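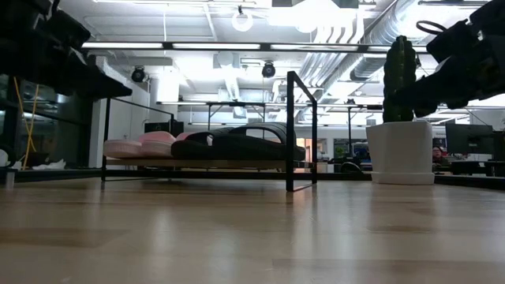

Slippers and slide sandals on a low metal rack with a wooden shelf.

News > Press Room > New Titles

Undeson Press to publish first full biography of the barometer scientist Stanach

2020-05-14

Undeson Press will publish "The Weight of Air," by Griet De Smet, the first full-length biography of the physicist known to his colleagues, his students and most of his relatives simply as Stanach. The book follows him from a childhood over a hardware store to his long tenure at the Brorkance hill station, where he measured air pressure every day for most of his adult life and wrote down his opinion of it.

Readers who have never heard of Stanach are in good company. His name appears in most histories of weather science as a footnote, and in one of them as a misspelled footnote. He built a barometer that was better than anyone else's, declined to explain how it worked for as long as he could get away with it, and then explained it at such length that the journal printed his paper in installments. By the final installment the editor had changed jobs.

De Smet spent much of the project with the station's papers, which run to 951 letters. A good many of them concern coal. Stanach was cold, he believed he was owed coal, and he pursued the matter with the same care he gave to mercury columns. The biography treats this correspondence seriously, partly for what it shows about how a remote scientific post was paid for, and partly for the pleasure of watching a great mind lose an argument to a shipping clerk.

"I started out wanting to write about an instrument," said De Smet. "Then I read the letters and found the instrument had a man attached to it, complaining. He was vain and funny and terribly precise. He could tell you the air pressure on the morning his sister got married. He could not tell you her husband's name, and he had lunch with the husband."

The book is in three parts. The first covers Stanach's school years and his short career as a teacher, which ended by mutual agreement and left both sides relieved. The second is set almost entirely at Brorkance, and includes the winter when the road closed and he was left with his assistant, his instruments and one novel, which they divided down the spine so they could both read at once. The assistant got the ending. Stanach refused to have it told to him and spent some weeks working it out from the first half. He was wrong, and the margin notes in which he defends his version are quoted in full.

The third part deals with the quarrel with Guérin, the chemist who shared Stanach's office, his tea and eventually his most important result. Earlier accounts have cast Guérin as a thief. De Smet has read Guérin's workbooks as well and comes to a less exciting conclusion: the two men arrived at the same correction for temperature within days of each other, sitting at facing desks, and neither one mentioned it. They went on sharing the office afterward. The tea arrangements became more formal.

Anyone hoping for a villain may be disappointed, although a case can be made against the shipping clerk.

"The Weight of Air" is written for the general reader. There are equations in it, but they have been moved to the back, where they can be visited by appointment. De Smet explains the science in the main text as it comes up, usually with the help of something from a kitchen. Her account of why a column of mercury rises and falls takes two pages and a drinking straw, and was tried out on the entire sales department at Undeson before it was allowed into the book. The sales department now understands barometers and would like to talk to you about them.

The biography also gives proper room to the people who kept the station running. The cook, who took the readings whenever Stanach was ill, turns out to have been the more consistent observer. Her figures were entered in the log under his initials for years. De Smet sorted them out by the handwriting and by the traces of flour, and they are listed under the cook's own name in an appendix.

De Smet is a former physics teacher and the author of a short history of the thermometer, which a reviewer called "warmer than expected." She would like it known that she has heard all the other jokes. She worked on the Stanach book for longer than her contract allowed, and her editor has asked us to describe this period as "thorough."

An early chapter was read aloud at the publisher's office in February to an invited audience of booksellers. Questions afterward went on well past the time the room had been booked for, and were mostly about coal.

The book will appear in hardcover and as an e-book. A signed edition of 200 copies, with a fold-out copy of a page from the station log, will be sold directly through Undeson while it lasts. The page was picked by the author. It records a perfectly ordinary day on which the pressure hardly moved, and Stanach has written beneath it, underlined, "Satisfactory." This is the only time the word occurs in the log.

Advance reading copies are available to reviewers, librarians and teachers on request. Please say whether you would like print or electronic, and give a mailing address if print. De Smet is available for interviews by phone and in writing. She is happy to talk about Stanach, Guérin, the history of weather instruments and the problems of writing about people who left too much paper behind. She will also take questions on the thermometer, if anyone has any left.

An excerpt of the opening chapter can be sent to editors who want to run it. It may be shortened, provided the paragraph about the sister's wedding stays in. The author feels strongly about this, and so does the sister's family, who still have a copy of the seating plan — with the barometric pressure penciled in the corner.

Tagged: Books, Biography, Science and History

Press contact: Publicity Desk, Undeson Press | © 2020 Undeson Press. All rights reserved. | Back to top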